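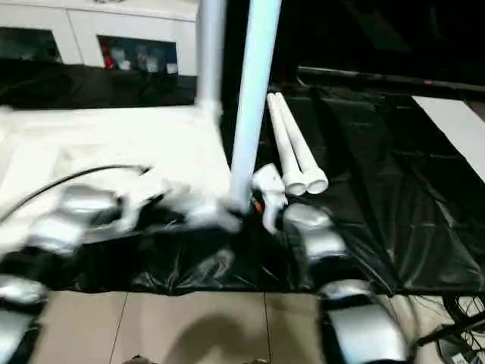

4. Assembling the riser and vent

Read this section through once before you open the fittings bag. The Larum drain kit goes together dry first, and nothing is glued until step 8.

You will need a tape measure, a pencil, a fine-tooth saw, a utility knife, a clean rag, primer and cement. Use a primer and cement made for PVC. The all-purpose kind sold for mixed plastics is not approved for this kit.

4.1 Dry fit

1. Lay the base tray on a flat floor and check that it does not rock. If it does, see section 3.2.

2. Find the short riser (part 1862) and the long riser (part 3383). The part number is printed on the bag, not on the pipe.

3. Push the short riser into the socket nearest the overflow. It should go in by hand until it stops.

4. Push the long riser into the remaining socket. A slight lean is normal at this stage and is taken up by the wall bracket in 4.3.

5. Draw a pencil line across each joint, half on the pipe and half on the fitting. You will need these marks when you glue.

6. Measure from the floor to the underside of the sink. If the long riser is too tall, mark it and cut it square. Scrape the burr off the inside and the outside of the cut.

Note: Kits packed before March have a plain socket with no internal stop. With these, push the pipe in 9 mm short of the full depth, or it will block the side inlet.

4.2 Gluing

CAUTION: Primer and cement give off strong fumes and catch fire easily. Open a window, put out pilot lights and wear gloves.

7. Take the joints apart and wipe them with the rag.

8. Brush primer on the outside of the pipe and the inside of the socket. Follow with cement while the primer is still wet.

9. Push the pipe home with a quarter turn, finishing with the pencil marks in line. Hold it for 30 seconds — it will try to back out.

10. Wipe off the extra cement. Do one joint at a time.

Leave the joints alone for two hours before fitting the bracket. Do not run hot water through the drain until the next day.

4.3 Wall bracket

11. Hold a level against the long riser and bring it plumb.

12. Fix the bracket to a stud with the two long screws. Masonry walls need anchors, which are not supplied.

13. Close the clip and tighten it until the pipe no longer turns.

If a glued joint drips, it cannot be tightened. Cut it out and use the repair coupling from the spares bag.

Section revised July 2026, T. Karamanlidis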